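Packaging and Order Handling – Handout 9
Unit 2: Tray packing of mixed retail goods

Mixed orders combine cartons and cylinders in one shallow tray. The two shapes behave differently and are handled under separate rules.

Cartons have flat faces and stay where they are set. A carton goes in first, against a side wall of the tray.

Cylinders roll when laid on their side. The long axis should run parallel to the nearest tray wall – a diagonal placement wastes floor area and leaves the item free to turn.

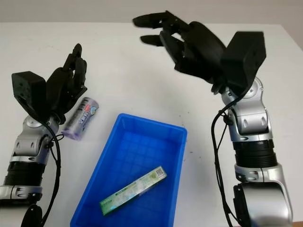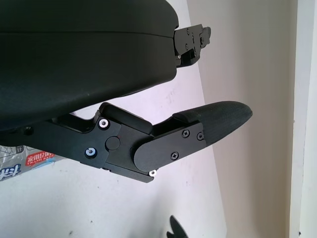
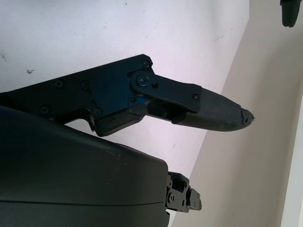
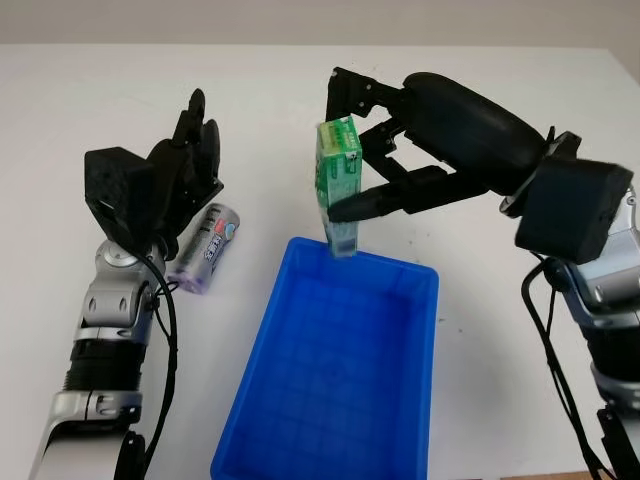
Tray packing, carton and cylinder.

Printed panels face up where the tray depth allows it. For cylinders this takes second place to stability.

Worked figures: the Lendico tray used in the exercise has an inside length of 442 mm. A carton 251 mm long, placed lengthwise, leaves 191 mm at the end. Check this against the length of the cylinder before placing either item.

Read the Carvalho notes on void fill before Monday. Bring the completed Pluklow order sheet to the lab.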